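Plunow (manipulation method)

Plunow is a method for teaching a robot arm to pick up and turn over light objects from a small number of human demonstrations. It was developed at the Hornik laboratory and is used mainly with paper cups, which are easy to crush and easy to push away by mistake. The name comes from the software in which the first version was written.

Input

The method takes color images from two cameras. One is mounted at the wrist and moves together with the gripper. It gives a near view of the object, but the object can leave this view when the arm turns.

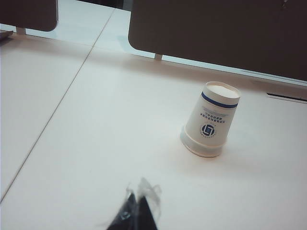

Search phase

When no cup is found in the wrist view, the policy does not close the gripper. It keeps the fingers open and moves the wrist along a short path over the table until a cup is detected again. Earlier methods, such as Curnis, stopped the arm in this situation and asked the operator for help.

Wrist images from the search phase are kept in the training set. They often contain only the table and the desk fittings, together with the fingers, and they teach the policy what the absence of a cup looks like.

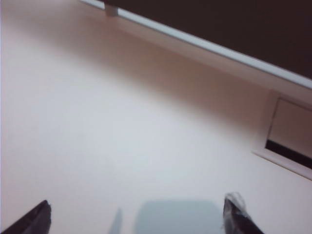

Training data

The public set, called Mok, has 1,474 episodes. Of these, 658 begin with the cup upside down. Each episode holds the images of both cameras and the joint positions of the arm. Episodes with a failed grasp are not removed — they receive a separate label.
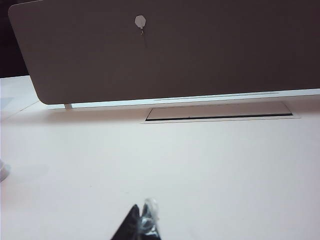
The label is given by hand after recording, and a second person checks it. In the first release 31 episodes had a wrong label, and these were corrected in the next one. Training with fewer than 700 episodes is possible, but the policy then has difficulty with cups near the border of the table.

Fixed view

The second camera does not move. It shows the position of the cup relative to the desk, also at moments when the wrist camera looks elsewhere.

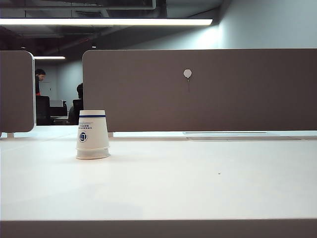 Fixed camera view with an inverted paper cup on the desk.

Limitations

Plunow was tested with one cup at a time. Stacked cups and transparent cups are outside its scope.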